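Director's Diary
May 12, 2022

The Dornholm Textile Museum received two deliveries this morning from the Bognár estate. The larger comprises household linens and work garments, and the smaller holds the account books of the Arov mill. Sunita Zamora, Registrar, signed for both and has placed them in the quarantine store, where they will remain for three weeks.

The trustees met at noon and approved a grant of $1,000 toward new shelving in the Jindlow Room. The room will be closed to readers while the work is carried out. Requests for the mill records should be sent in writing to the Registrar.

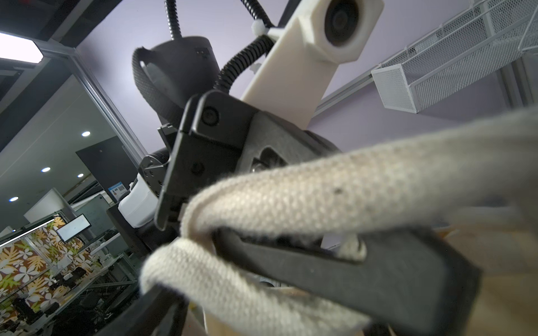 Filed under: Collections, Woven Goods

The afternoon was given to the wording of the summer labels. The term "twill" will be kept, with a short definition beside it. The second draft goes to the printer tomorrow.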